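Mornska Manipulation Software
Progress report, work packages 2 and 5
Friday, February 2, 2024
Prepared by Tanko Eze

Summary

Work package 2 (pose tracking and data ingest) is complete apart from the documentation. Work package 5 (policy training and the runtime controller) started on schedule but is behind on the planner interface. No change to the budget is requested. One change to the order of deliverables is proposed at the end.

Pose tracking

The tracker was rewritten over this period. The previous version ran visual-inertial odometry on each gripper separately and aligned the two trajectories afterwards from the table marker. Drift between the left and right hands was the main cause of rejected episodes in the June review. The new version solves for both grippers in one optimisation and adds a constraint whenever one wrist camera sees the marker on the other gripper. Marker detection now runs on the raw fisheye image with the lens model applied to the corners only. Undistorting the whole image first lost detections near the rim, where the markers most often appear.

Tracking is lost less often in large rooms with long views. Blank walls at close range are still a problem, as are stretches where the other gripper is hidden by the operator's arm. The solver now flags these stretches and the ingest job cuts them out; before, the whole episode was discarded. 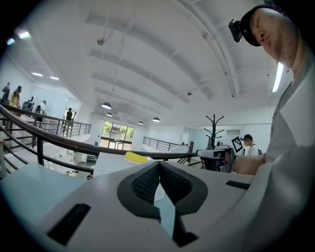 Figure 1. Wrist camera view with a second handheld gripper in sight and its square marker mounted on its upper side.

Views of this type also led to a change in the masking step. The operator's face and people in the background are now masked before images reach the training store. The mask is applied after pose solving, so that it does not remove features the solver needs. The gripper's own jaws are left unmasked, and jaw opening is read from the same images.

Ingest and tooling

The ingest service at Skerkport has been moved from a nightly batch to a queue. An episode is validated on upload and the operator gets a pass or fail with a reason code. The store holds 4000 accepted episodes, of which 84 have been set aside as a fixed regression set. Every tracker release is run against that set before it is merged. Two releases were held back this way, both for errors in time alignment between camera and inertial data.

The replay viewer now shows both wrist streams and the solved trajectories on one timeline. Export to the Norkside format works for single-arm data. Two-arm export is written but not tested.

Policy and controller

The baseline policy trains end to end on the new data. The runtime controller accepts action chunks and interpolates between them at the arm's servo rate. Latency compensation is in place for the cameras but not yet for the gripper, which closes late on fast motions.

The planner interface is the open item. Effiong delivered the collision checker with a different frame convention from the one agreed, and the conversion layer took up time meant for the two-arm case. Single-arm planning passes its tests. Two-arm planning does not yet reject all self-collisions when the forearms cross, and it will stay disabled on hardware until it does.

Next period

Finish gripper latency compensation. Close the self-collision fault. Test two-arm export. Write the operator and developer notes for the tracker.

We propose to deliver the two-arm export ahead of the planner interface, as Norkside can begin evaluation with recorded data alone. Written agreement to this change is requested.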